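Rurndale church to host winter study series on the Book of Daniel

For release: immediate

RURNDALE – Grudine Road Community Church will run a public study series on the Book of Daniel over the winter, starting in December. The series is free and open to anyone, whether or not they attend a church.

The course is called Reading Daniel Slowly. It takes in the whole book, from the exile of the young men to Babylon in chapter 1 through to the closing visions in chapter 12. Sessions start at 7 pm in the church hall and finish by 8.30 pm.

The series will be led by Gülizar Coşkun, who has taught Old Testament classes at the church for 18 years. She said many people know the lions' den and the fiery furnace from childhood but have never read the second half of the book.

"People skip from the stories to the charts," she said. "They've seen a timeline on the internet with a year at the end of it, and they want to know if it's right. I'd like us to read what is on the page first, and then look at how Christians have understood it over the centuries."

The course will not put forward a date for the return of Christ or any other future event. Ms Coşkun said the group would look at several long-standing views of the seventy weeks in chapter 9, including those that see the passage as fulfilled in the first century and those that hold part of it is still to come.

"We have members who take both positions and they sit in the same row," she said. "I have my own view and I'll tell people what it is when we get there. They're welcome to disagree with me."

The church ran a shorter course on Revelation last year. It drew nearly 200 people over its run, including visitors from four other congregations in the district. Several asked for a follow-up on Daniel, as so much of Revelation's language draws on it.

Each person who registers will get a printed workbook with the full reading plan, maps of the Babylonian and Persian empires, and space for notes. The workbook runs to 40 pages and was put together by Çetinkaya Press, a small local publisher of study materials. Large-print copies can be ordered at registration. No knowledge of Hebrew or Aramaic is needed, and any modern translation of the Bible will do. The church has spare copies to lend.

The first half of each session will be a talk. After a short break, people will move into table groups of up to eight to work through the questions in the workbook. Anyone who would rather listen than talk is free to do so. Audio of the talks will go up on the church website within 24 hours, but the table discussions will not be recorded.

A separate program for primary school children will run at the same time in the Bresier Room. It will cover the stories in the first six chapters and must be booked ahead.

A light supper of sandwiches and fruit will be served from 6.15 pm for those coming straight from work. There is no charge, though donations toward the cost are welcome. Please let the office know of any food allergies when you register.
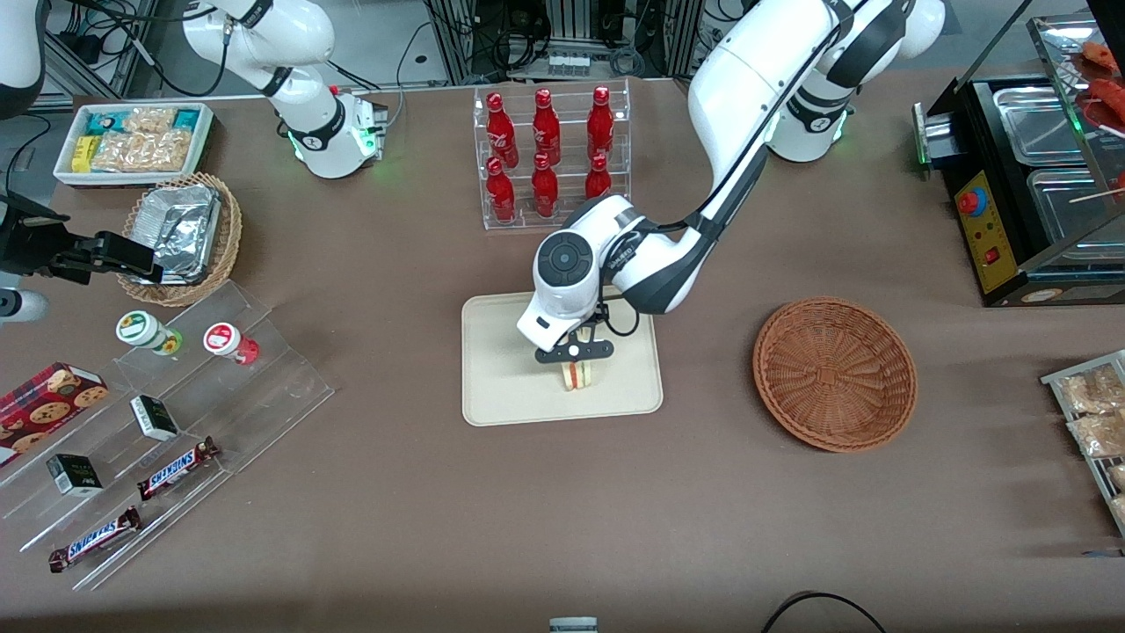
Registration and contact

Places can be booked through the church office or at the welcome desk after any service. Walk-ins are welcome if there is room, but a workbook can't be promised on the night. The hall has step-free entry from the rear car park and a hearing loop.

Other churches in the district that would like to use the workbook with their own groups should also contact the office. Copies will be sold at cost once the series has begun.

Gülizar Coşkun is available for interview on weekday mornings. Requests should go to the Grudine Road church office, marked "Daniel series".

About Grudine Road Community Church

Grudine Road Community Church is an independent congregation in Rurndale. It holds two services each week and runs Bible classes for adults and children through the year.

– ENDS –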